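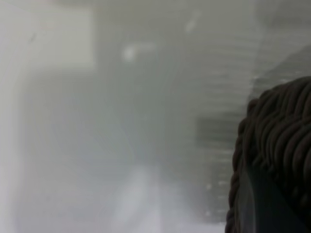 Keeping the wrist camera clear at Garnden

Last updated: September
By Analyn Ambrosio

The picking cell at Garnden is a single arm with a small camera at the wrist, and the technician who looks after it starts with the camera, at 6:40 a.m.

"If the view is milky, I don't run anything," he says. "You can have a dark braided piece right up close with every twist showing and the rest is just gray."

He wipes the lens cover first, then the fingers. If the haze stays, the cover comes off. It is held by 3 screws and he keeps spares in a tray marked Tan, after the old line.

Covers used to be changed every 400 hours. He now does it at the first sign of haze, which has worked out to roughly 40 hours sooner. The part is listed as 2402 in the Witow stores book.

"The finger reaches into the view, so the camera gets set again after any finger change," he says. "I did skip that once. We lost a morning."

The same setup goes to the Nusport building next. He has asked for a lamp with a dimmer there. "Glare gives me more trouble than dust does."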